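Cahier d'atelier Okmont, juillet
Table verte, tapis jaune et flacons, début d'après-midi, repris vers 17 h

Je reprends le cahier là où je l'avais laissé, c'est-à-dire au milieu d'une phrase sur le ruban adhésif que je ne finirai pas, parce que je ne sais plus du tout où je voulais en venir. On a donc passé une bonne partie de la journée sur le tapis jaune. Pour ceux de Merkonell qui liraient ces pages sans avoir vu l'atelier : c'est un assemblage de feuilles qui se chevauchent, tenues par du ruban jaune, posé à plat sur la moitié gauche de la table verte. Les bords ne sont pas tout à fait droits et le ruban fait des plis. J'avais pensé à en refaire un d'une seule pièce, j'avais même demandé un prix à Gallegos pour un rouleau (référence 918 dans leur catalogue, en 40 cm de large seulement, ce qui nous obligerait de toute façon à faire un raccord). Finalement je garde celui-ci, auquel je me suis attaché, je l'avoue, et qui rend très bien service tel quel.

La languette rectangulaire qui part vers la droite, du côté des flacons, me plaît beaucoup. Je l'avais ajoutée un peu au hasard, avec une chute, et maintenant je m'en sers de repère pour savoir où commence la colonne. À conserver dans la prochaine version, en notant cette fois ses dimensions, chose que j'ai encore oubliée.

Pour les flacons, on est partis sur la disposition couchée : quatre flacons jaune orangé en colonne, juste à droite du tapis, tous avec le bouchon transparent vers la gauche. J'aime bien cette rangée. On voit tout de suite si un flacon est à l'envers, et les étiquettes restent à peu près lisibles quand on se penche un peu. Celui qui est le plus près du bord est un peu de travers. Je le note pour mémoire, l'alignement au cordeau n'était pas demandé dans la fiche Kaltovex. 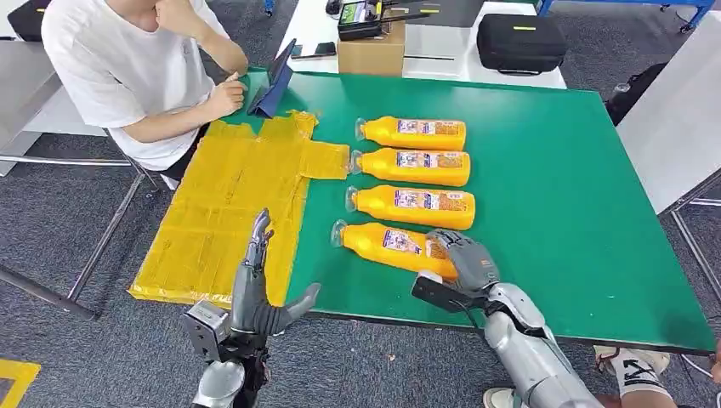 Iraís Arriaga préférerait qu'on les mette debout, parce que couchés ils finissent toujours par rouler chez elle, et elle demande si on ne pourrait pas au moins glisser une bande antidérapante dessous. Elle ajoute, au crayon dans la marge, que la colonne devrait commencer plus loin du bord de la table, et que de son côté elle laisse toujours la largeur d'une main.

Je lui réponds ici, comme elle lit le cahier plus volontiers que ses messages : pour la bande, d'accord, il doit nous en rester dans le tiroir du bas. Pour les flacons debout, je voudrais d'abord finir la série couchée. La fiche prévoit 40 rangements dans cette position, il en reste 9 à faire, et ce serait dommage de tout mélanger maintenant. Pour la largeur d'une main, tu as sûrement raison, encore faudrait-il dire la main de qui – la tienne et la mienne ne donnent pas du tout la même colonne. Je propose un trait de crayon gras sur la table, ou un bout de ruban d'une autre couleur que le jaune, sinon on ne le distinguera plus du tapis.

Autre sujet, qui traîne depuis le mois dernier : le rayonnage bleu. C'est du montant perforé tout simple, solide, que je trouve assez beau avec la barre rouge qui court le long. J'aimerais qu'on profite de l'été pour décider ce qui y reste. Les caisses vertes, oui, sans discussion, elles sont pratiques et on en retrouve toujours une quand on en cherche une. Pour la grosse pièce noire et ronde de l'étagère du bas, à côté de la caisse, je laisse la question ouverte : si quelqu'un y tient, qu'il mette son nom dessus, et je la laisserai tranquille.
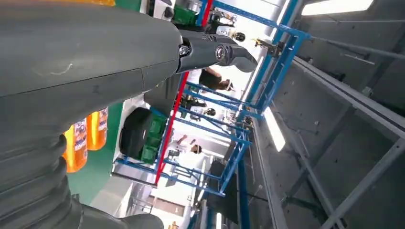

Deux flacons sur fond vert, le rayonnage bleu et ses caisses derrière.

Mon idée serait de réserver une caisse aux flacons et à rien d'autre, avec une étiquette écrite assez gros pour être lue depuis la table. Pour l'instant je les range où il y a de la place, et le lendemain je passe dix bonnes minutes à les chercher en me disant que je les avais pourtant mis dans un endroit logique. Il faudrait y joindre un rouleau de ruban jaune pour les réparations du tapis, et les ciseaux, attachés avec une ficelle s'il le faut.

À faire :
– tracer le repère de départ de la colonne
– mesurer la languette, et l'écrire ici
– bande antidérapante (tiroir du bas, sinon demander à Gallegos)
– étiquette pour la caisse aux flacons
– finir les 9 rangements couchés, puis essayer debout avec Iraís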